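4.2 Probelauf in der Simulation

Bevor Sie die beiden Arme auf echtes Geschirr loslassen, absolvieren sie die Tellerübung am simulierten Tisch. Virtuelles Porzellan ist im Clodgate-Vereinsetat ausdrücklich vorgesehen, anderes nicht.

1. Gradico starten und die Szene »Teller auf Tablett« laden.
2. Beide Arme in Grundstellung fahren. Das dauert 12 Sekunden, auch wenn man danebensteht und drängelt.
3. Rechten Arm als aktiv markieren. Der linke bleibt geparkt.
4. Greifer waagerecht an den linken Tellerrand führen und anhalten, sobald die Finger den Rand erreichen.
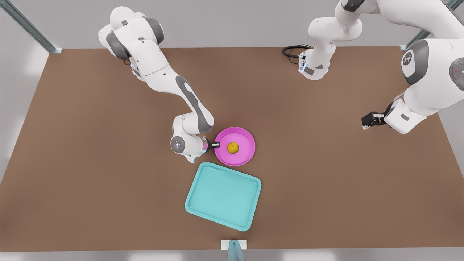 Rekisard
Simulation und Handbuch, Werkstatt Clodgate

Die gelbe Frucht gehört auf den rosa Teller und soll dort bleiben. Das türkisfarbene Tablett liegt leicht verdreht und wird nicht gerade gerückt: Die Greifplanung muss damit zurechtkommen, Ihr Ordnungssinn auch.

5. Greifer schließen, Teller 49 mm anheben, 2 Sekunden halten.
6. Teller über das Tablett fahren und absetzen.

Hinweis: Rechts und links gelten aus Sicht des Roboters. Der rechte Arm steht in dieser Ansicht also links. Wer das für einen Fehler hält und die Kanäle tauscht, darf sie anschließend zurücktauschen.

Achtung: Ein gelungener Durchlauf ist keine Freigabe für die Hardware. Die gibt es nach 5 fehlerfreien Durchläufen in Folge und einem Eintrag im Hosoda-Protokoll. Rollt die Frucht vom Teller, beginnt die Zählung von vorn.

Weiter mit 4.3, Not-Halt prüfen.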